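Grip fault halts shelving trials at Carnham

11 July 2018

Moledport has suspended book-handling trials at its Carnham site after a robot hand failed to release on command and kept pressing down on its load for 11 seconds. No one was hurt.

The fault occurred during a run in which the arm moves plastic-wrapped books to and from a small cabinet. The controller logged the release command as complete — the finger motors had not moved.
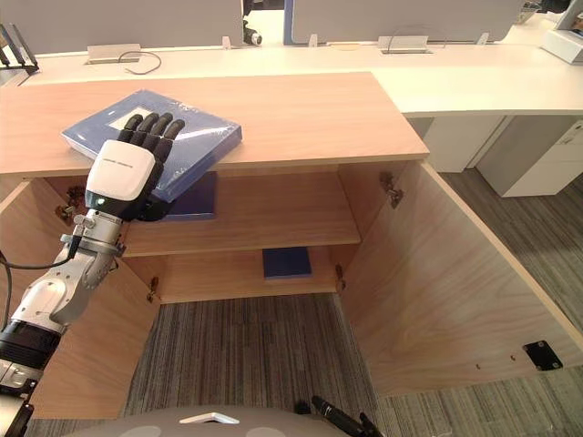
Ezequiel Esteban, the site's test engineer, traced the error to a position sensor that returned its last good value after losing signal. The stop button worked, but the software limit on downward force, set at 40 newtons, did not trip.

The same sensor is fitted to 30 hands at Carnham and Widlow. All are to be checked before work resumes. Crabtree, which supplies the control software, will issue a patch that treats a frozen reading as a fault. Trials are expected to restart in September.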